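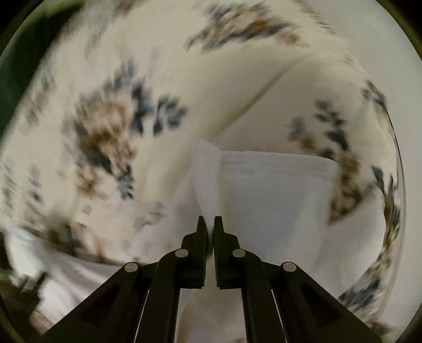

Picking a gripper for soft stuff: speaker notes
29th October, 15 minute slot plus questions

Slide 1, title
Hi everybody, thanks for staying through lunch. I'm going to talk about grippers for cloth, and mostly about fingertips, which is a much smaller topic than I promised in the abstract (sorry!). If you came for the controller stuff, there's a bit of that on slide 5.

Slide 2, what we had on the bench
Two hand-held grippers. The first one we call Trillen, the second one is Resa. Trillen has flat fingers on a parallel-jaw linkage, black plastic. Resa has curved rubber tips and a softer spring. Both carry the same wide-angle camera, so I could swap between them in the middle of the day without touching the recording side. That saved me more time than anything else in the whole project.
(Pass both of them around now. Ask people to squeeze before they read the labels.)

Slide 3, why cloth
Say it fast: a box is easy, you close on it and you're done. With cloth you have to decide which fold you're closing on, and how many layers. I went into this in September thinking grip force would be the big deal. I spent two weeks on grip force. It mattered a little.

Slide 4, the corner pinch
This is my favorite one, so slow down here. Look at the tips on the still. White cloth on a flowered bedspread, and the fingers have just a thin fold of it between them, pulled up into a point. That's the grasp I wanted out of both tools. Flat fingers with a squared end can come down close to the fabric and take a small bite. With Resa's curved tips I kept scooping up a fat handful, or I'd get the towel and the bedding together.
While it's up: see how the bedspread smears toward the edges and the gripper stays pretty sharp? The tool is fixed relative to the lens, the bed isn't. Hold that thought for the camera slide.

Slide 5, numbers
1,282 grasps total, both tools, towels and pillowcases. 6 fabrics, 6 starting poses each. Don't read the table out loud! Point at the bottom two rows (thin cotton) and move on. Trillen wins there by a mile. On the thick fleece Resa was nicer to use and I'd happily pick it again.
Controller: same playback on the arm for both, slow close, short pause, lift. The pause helped more than any of the tuning I did.

Slide 6, camera
Blur. A shorter exposure costs you light, and bedrooms are dim. I ended up moving my hand slower on the approach and leaving the settings alone. If somebody asks about a second camera, yes, we tried one on the Stokside rig, and the extra weight made my wrist ache.

Slide 7, what's next
Thinner tips for Trillen, printed this time with a bit of texture on the inside face. Also a wet towel test, which I keep putting off.
Leave the bench photo up for questions. Get the grippers back before people leave the room!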